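Why Does My Dog Spin Around Before Lying Down?

Filed under: Dogs for Beginners

Watch a dog get ready for a nap. The bed is right there. It is soft. It has been washed. And still the dog walks in a circle, then another, sniffs the blanket as if it had never met a blanket before, and goes round once more. You could be asleep by now.

So what is all that walking for?

Dogs are related to wolves, and wild animals don't get beds from the pet store. They sleep on grass, leaves, dirt or snow. Turning in a circle flattens tall grass and pushes sharp twigs out of the way. It may also scare off a bug or a snake that got to the good spot first. 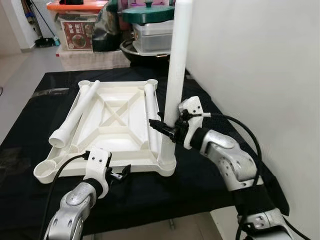

Your dog probably hasn't found many snakes on the couch. But habits like this can be passed down from parents to puppies for a very long time, even after the grass has been swapped for a cushion with bones printed on it.

Scientists aren't sure they have the whole answer. (Dogs have been asked. They wagged.) Another idea is that circling helps a dog find a comfy position, the way you flip your pillow over.

What about digging?

Some dogs scratch at their beds, too. On a hot day, a dog outside may dig down to cooler dirt and lie in the hole. Indoors there is no cooler dirt, only your sweater, which will do.

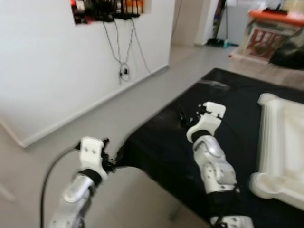 Jo Sandhu

Dogs also have sweat glands in their paws, and scratching may leave a little of their smell behind. It's a bit like writing your name on your lunch bag, if you wrote it with your feet.

Should I worry?

Two or three turns before bed is normal. If your dog keeps circling and can't seem to settle, or yelps or looks stiff when lying down, tell a grown-up. Sore joints can make it hard to get comfortable, and a vet can check.

Try this: next time your dog heads for bed, see which way it turns. Left or right? Write it down for 6 naps and see if it has a favorite. Sit still while you watch, and don't call its name, or you'll have to wait for the whole show to start again.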